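The Case for Leaving Old Desktops Alone (Mostly)

Every October the same idea comes around the office: we have a closet full of old towers, so why not strip them, pool the parts and get another few years out of the lot? Fiachra Ní Bhriain from the Tromdale branch has put it in writing this time, and she wants 20 machines done before the end of the budget year. I said I would look into it. I have, and I'm not sold.

Her numbers look fine on paper. She allows $15 a machine for small parts and paste, and figures the whole job comes in under a new order from Sonora. What she leaves out is labor. Taking a drive out of one of these is quick, I'll give her that. The blue caddies snap in and out and you don't need a screwdriver. Processors are another story. You lift the frame, pick up the chip by its edges, put it somewhere safe, and then hope the person who comes along next knows which board it belongs to.

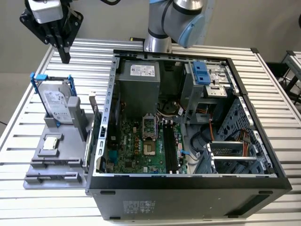

Side panel off, with the Seagate drive and the processor in the gray tray.

I do like the tray. If we go ahead with any of this, I want one at every bench, with a place for the drive to stand up and a recess for the chip. At the Putitz office they used coffee mugs and a shoebox, and we are still getting calls about a drive that went back into the wrong computer.

My bigger doubt is what we get at the end. A clean old computer is still an old computer. Swapping in a used drive of unknown age doesn't strike me as an upgrade, and I have yet to see anyone test the power supplies before calling a machine "refurbished." The label on the side will tell you what the unit was rated for when it was new. It won't tell you how it has held up since.

Mac Carthaigh has offered to take the whole closet for a flat $200, drives excluded. It's not much money, but it's money, and we'd get the shelf space back. Fiachra thinks that's giving them away. She may be right about a few of the newer ones.

So my suggestion is a small trial. Do two machines, start to finish, and write down the hours. If the hours look good I'll drop my objections and help with the rest. Anyone who wants to argue the point can find me in room 132.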